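Questions people ask me about working in minerals research

I've had the same handful of emails so many times now that I thought I'd put the answers in one place. I work on instruments that measure what's in crushed rock while it's moving along a conveyor, mostly for copper and zinc plants, and before that I did a physics degree and a PhD that had nothing to do with rocks at all. If your question isn't here, write to me at the Distolham office and I'll get to it (slowly, I'm afraid, especially in March when all the reports are due).

Do I need a geology degree?

No. I haven't got one, and I still have to look up the difference between two minerals I've been measuring for years. Our group at Distolham has physicists, chemists, a couple of electrical engineers and one person who trained in food science, which is a better fit than it sounds as both jobs involve grinding things up and worrying whether your spoonful matches the rest of the batch. You'll pick up the geology as you go. A short evening course helps, and so does asking the plant metallurgist daft questions early on, while you're still new enough to get away with it.

How did you get from a PhD to this?

By accident, mostly! I'd spent my doctorate scattering X-rays off thin films and I was dreading another round of job applications when I saw an advert for somebody to look after the calibration of a gauge called Condent. I had no idea what it did. I went to the interview in a borrowed jacket and talked for far too long about detectors, and they took me on for 2 years. I'm still here.

What does Condent do?

It sits over a belt and works out how much metal is in the ore going past, using X-rays and a fair amount of arithmetic. The physics is old and well understood. The hard bit is that the belt bounces, the lumps are all different sizes, the moisture goes up and down and somebody will hose the whole thing down with water whatever the sign says. Most of my working life has gone on those corrections. When I started I thought it would be all detectors, and I must have spent my whole first winter on moisture.

Is it lab work or site work?

Both, and you should ask about the split before you take any job in this field. Mine is mainly lab and desk, with a site trip every few months. Valderrama is the one I know best, a copper plant high up in the hills with terrible coffee and a very good canteen otherwise. Days start at 5 in the morning there, and you'll spend the first of them doing safety training even if you did the same training last time. Take your own boots. The loan ones are always a size out.

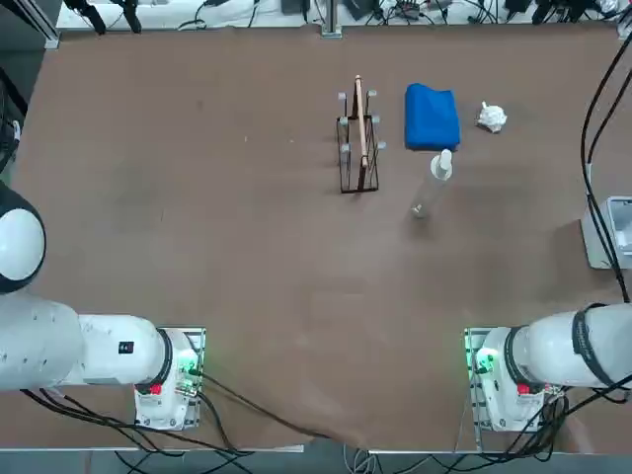 Flurnari Project Notes
Written by the Calibration Lead, Distolham

What is Flurnari, then?

It's the project I've been on most recently, and the one I get asked about by students. We're trying to get elemental results from slurry (ground ore mixed with water, about as glamorous as it sounds) without pulling a sample out and sending it off to be assayed. An assay is lovely and accurate but the answer comes back long after the slurry has gone, so the operator is always steering by old news. We'd like to give them a number while it's still worth having. Some weeks it looks very promising, and other weeks the window on the probe gets scratched and I go home cross.

How much maths and programming will I need?

More statistics than you'd think, and less of everything else. If you're happy with regression and you understand where errors come from, you can do most of what I do. I use calculus perhaps a few times a year. As for programming, you want to be able to read in a messy file, plot it and not lose track of which version you plotted. I taught myself badly and then had to teach myself again properly, so do it the right way round if you can.

Will I be working with radiation, and is it safe?

Quite possibly, and it's handled very carefully. You'll have training, you'll wear a dose badge, and there will be a radiation officer who has to approve what you're doing before you do it. My badge readings have been dull for my whole career, which is just how I like them. If you'd prefer to steer clear, there are plenty of optical and magnetic methods to work on, so say so when you apply.

Should I do a PhD first?

It depends what you want. If you'd like to run your own research one day then yes, it does make life easier. If you like building kit and getting it going on a plant, you can start with a first degree and be useful within months. Two of the best instrument people I've worked with left university after their bachelor's and never went back.

Do you get to publish?

Sometimes. Plants can be touchy about their grades, so we often have to strip out the actual values or wait until the results are too old to bother anyone. I've got around 20 papers, and a good few of those have graphs with no numbers on one axis. Reviewers hate it. Check what your contract says on this, particularly if you might want to go back to a university later on.

Can I come and do a placement?

We take summer students most years. Send a short letter saying what you've built, mended or measured, and please don't worry if it was a weather station in your mum's garden, I love those. Marks matter a bit, but I read the letter first. Applications go to the Distolham office, and do put the word "placement" in the subject line or it'll end up with the invoices.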